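Setden cartridge reissue, notes from the second batch. Posting in pieces as I get through the bench work.

1/ Batch two is 500 carts, numbered on the rear label. Mine is 142. Board is marked Pearce rev C in the lower left corner, under the label recess.

2/ Pictures first, text after.

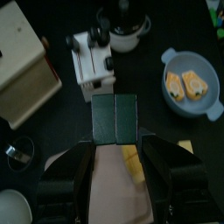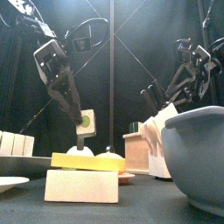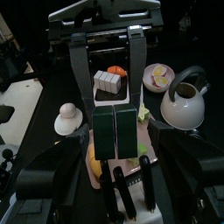
Photos: Saltik

3/ Shell. New tooling, not donor plastic. Gate marks are on the inside of the rear half. Screw posts measure the same as batch one but the bosses are taller, so a batch one board sits slightly proud if you swap it in.

4/ Board. Two layer, hard gold on the edge connector, beveled. Batch one was ENIG with no bevel and it showed wear early. This is the change I wanted most.

5/ ROM is a single flash part behind two level shifters. Batch one ran the flash straight off the 5 V rail through a diode. Plenty of people complained, and Zeltby fixed it without saying so in the release notes.

6/ Save memory is FRAM now. No battery, no holder. The empty battery footprint is still on the silkscreen, which will confuse somebody at resale.

7/ Dumped it and compared against the batch one image. 766 bytes differ. Most of that is one block near the end of bank 6, which is the stage 4 palette table. The rest is the header checksum and the version string on the title screen.

8/ The stage 4 door bug is still there. Enter from the left with the lantern lit, pause on the transition, unpause. You spawn inside the wall. Reset is the only way out.

9/ Tested on three consoles. Two front loaders and one top loader. Boots first try on all of them. Slight audio buzz on the top loader, but that unit buzzes with everything.

10/ Someone asked about total run size. Zeltby's order page says 3,000 across all batches -- that includes the gray shells, which have not shipped.

11/ Manual is stapled, 16 pages, same text as before. The map on page 9 still has the shop and the inn swapped.

12/ If you have batch one and it works, I would keep it. If your edge connector is already showing nickel, Zeltby is taking trades until the end of April. You pay shipping one way.

13/ Scope traces of the level shifter outputs go up Thursday. I need a shorter ground lead before they are worth looking at -- the current ones ring badly.

14/ Correction to 5: the diode was only on the first part of batch one. Later boards had a small regulator. Check for a three-pin part next to C4.

Contact | Terms | © Setden Notes | Back to top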